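3.2 The testimonies of the Clovedero pilgrims

The parish register of Clovedero contains 772 entries made by pilgrims, and most of them are very short. Mirani, who copied the register by hand, has divided them into two groups: entries which ask for a favour and entries which give thanks for one. We keep his division, but we read the second group with more caution.

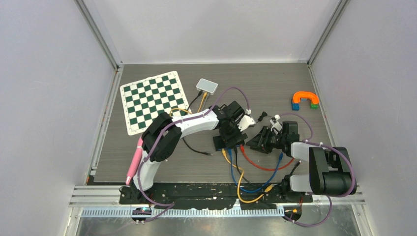
In the thanks entries the apparition itself is seldom described. The pilgrim writes where she came from, for whom she prayed, and on which day the fever went down. Only 30 entries speak of a light or a voice. Two of these were written by the same hand, on a Thursday in January, and they do not agree on the place: one says the chapel door, the other the well on the Ondberg road.

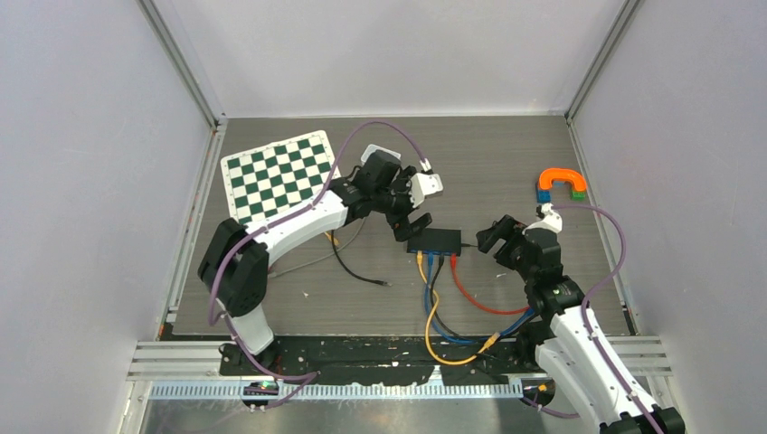
Figure 2. Two robot arms above a grey work surface.

Wajid Mirani explains the difference by a mistake of memory. We find it more probable that the writer noted the words of two other persons, as the priest at Cheema also did for visitors who could not write.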